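Unit 4: Floor and Wall Tile

Reading for this unit: Hultwood chapters 4 and 5. Bring the handout on clay bodies from Unit 3, as the firing terms carry over.

4.1 What tile is made of

Ceramic tile starts as clay mixed with sand, feldspar and water. The mix is pressed or extruded, dried, and fired. The kiln temperature and the makeup of the clay decide how dense the finished tile will be. For this course we sort tile by how much water the fired body takes up. A body fired above 1000 degrees Celsius is harder than one fired below it, but the temperature alone does not tell you the class. You need the absorption test for that.

To run the test, dry the tile in the oven, weigh it, soak it, wipe the surface and weigh it again. Subtract the dry weight from the wet weight, divide by the dry weight and multiply by 100. The answer is the absorption in percent. A tile that goes in at 200 grams and comes out at 222 grams has an absorption of 11 percent. That is a wall tile. It should not be used outdoors where the ground freezes.

4.2 Glaze

Glaze is a thin layer of glass melted onto the body. It keeps water and dirt out of the face of the tile, but the back and the edges stay open. Color comes from metal oxides in the glaze or from the body itself if the glaze is clear. Gloss depends on how smooth the glass is when it cools. Matte glazes have small crystals or a fine texture at the surface.

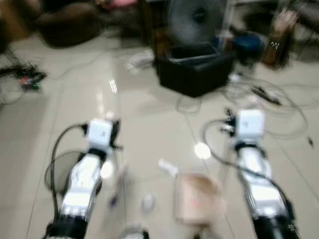

Choosing a floor finish means weighing three things against each other: grip, cleaning and appearance. A textured face gives more grip and holds more dirt. A smooth face wipes clean quickly and can be slippery under water or soap. Light also matters. Glossy beige tile like the floor in the picture reflects more light than a matte tile of the same color, so it brightens a dim room, but under a low window it will also show streaks and any tile edge that sits high. Check the slip rating before you put a glossy tile in an entry or a bathroom. The Sobczak worksheet has a table of ratings to use for problem 3.

4.3 Joints and layout

Joints let the installer take up small differences in tile size. Tiles from one box may vary, and tiles from two batches will nearly always vary. Open several boxes and mix them before setting. Narrow joints need tile that is very even. Grout with sand is used in wide joints and grout without sand in narrow ones.

Find the center of the room first and lay a dry row in each direction. If the last tile at the wall comes out as a thin strip, shift the whole row by half a tile. Leave a gap at the walls and cover it with the baseboard. Large floors also need movement joints filled with a soft sealant.

4.4 Case: the Wernham house

The Wernham house was built in 1792 and has unglazed clay tile in the kitchen, laid on sand. There is no membrane under it. Moisture comes up from the ground and leaves through the tile. A sealer put on the face in a later repair trapped the moisture, and the tile began to flake along the joints. Read the case sheet and be ready to say which layer you would deal with first.

Problems

1. A tile weighs 400 grams dry and 412 grams after soaking. Find the absorption.
2. Draw the layout for the room on the back page. Mark the center lines and all cut tiles.
3. Pick a finish for a school entry and give its slip rating.
4. List the layers under the Wernham kitchen floor from the ground up.

Problems are due at the start of Unit 5.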